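Okis Electric Cooking Pot, sage green
Sold by Codcombe Kitchen & Table

I've been selling kitchen gear out of our little Codcombe shop long enough to get fussy about benchtop appliances, and this is one I took home for myself before I put it on the shelf. It's an electric cooking pot with one big knob on the front, and that's pretty much the whole learning curve. I use mine for noodles, congee, dumplings, a quick soup when I can't be bothered pulling out the big stockpot – you get the idea.

The colour gets people in the door, I'll admit. It's a soft grey-green with a matte finish, and it looks lovely left out on the bench. It also goes with the Ferraro bowls if you've been collecting those (and I know a few of you have!).

A heads up before you order: the panel labels are in Chinese. There are three functions down each side of the knob, each with its own little icon, and I tuck an English card in the box with every one we send out. My customer Fulvio Caruso stuck his to the inside of the pantry door and says he stopped looking at it inside a fortnight.

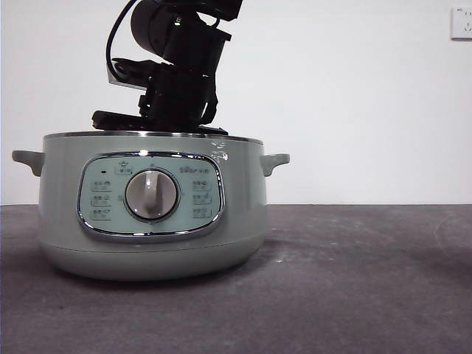
Cleaning is easy enough. Let it cool, unplug it, wipe the inside with a soft sponge and a drop of dish soap, and please don't dunk the whole thing in the sink. The outside only wants a damp cloth. I'd go gently on the shiny trim around the panel too, as scourers will leave marks you'll be looking at forever.

The side handles are short, so grab a pair of oven mitts if you're carrying it to the table. I like the Usik ones, which we also stock, but any thick pair will do.

Stock code: 1435
Colour: sage green
Controls: single rotary knob
Included: pot, lid, English function card
Postage: flat $20 within Australia, pick-up from the shop is free

We're down to the last 5 in this colour and the next shipment isn't due until September – if you'd like one put aside, send me a message through the contact page and I'll hold it at the counter for you.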